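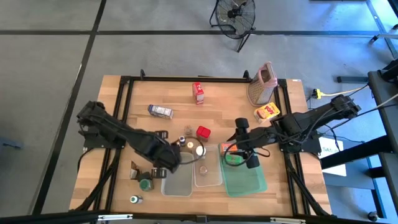 The table with the striped wood top.

So the spelling bee happened! I promised a few of you I'd write it up, and then the first weeks of school ate me alive, so forgive the wait.

For anyone new around here, I teach fourth grade at Porkedell Elementary, and last February I got it into my head that our school should have a bee again. We used to have one. There's a plaque by the front office with winners' names on it and the last one is from before I was hired, and I walk past that thing every single morning with my coffee. It bugged me.

We opened it up to third, fourth and fifth grade, which meant 173 kids could sign up if they felt like it. I figured we'd get a couple dozen. We got way more than that (I had to print the form again, and then again on the ugly yellow paper when the white ran out). Each class ran its own round first, and that left us with 13 finalists on the stage in the gym.

The word list was my job and I went overboard. I started with 300 words, which felt like plenty, and then I had a bad dream about running out in front of all the parents and bumped it up to 1000. We used maybe a tenth of those. If anyone needs a list of medium-hard words sorted by how mean they are, I have one!

Things I would do differently:

Send the study list home sooner. We gave them two weeks and the third graders needed more. One mom told me they were practicing in the car, in the tub and in line at the Baumgart bakery, and she was ready to never hear the word "necessary" again.

Test the microphone with a kid's voice. I tested it with mine, and I have a teacher voice. Half the finalists couldn't be heard past the second row until we moved the stand down.

Don't schedule it right before lunch. I really should have known that one.

What I wouldn't change is the practice round that didn't count. Everybody got one easy word just to feel what it was like to stand up there, and you could see shoulders come down all along the row. A boy who barely talks in my class got "pumpkin" and walked back to his chair grinning like he'd won the whole thing. He went out in round two, on "rhythm," and then asked me when the next one was.

The final went on forever, in a good way. Two fifth graders traded words for so long that I flipped to the back pages, where I'd stuck the stuff I never thought we'd touch. It ended on "silhouette." The gym got very loud. The winner gets to go to the district round over in Wultow, and the runner-up goes along too as the alternate, so they're now quizzing each other at recess. I love that.

Prizes were small. The Vastum bookstore gave us gift cards for the top three, and every finalist got a dictionary with their name written inside the cover. I did the writing myself and my hand cramped up by the end.

The plaque is going to the engraver this week. I asked if they could leave room for a few more lines underneath and they said there's space for plenty.

Next up is the reading challenge, and I still haven't picked a theme. Last year's was oceans and I'm still finding paper fish behind the radiator. If you've run one at your school, leave me a comment and tell me how you kept track of the minutes, please, my spreadsheet was a disaster.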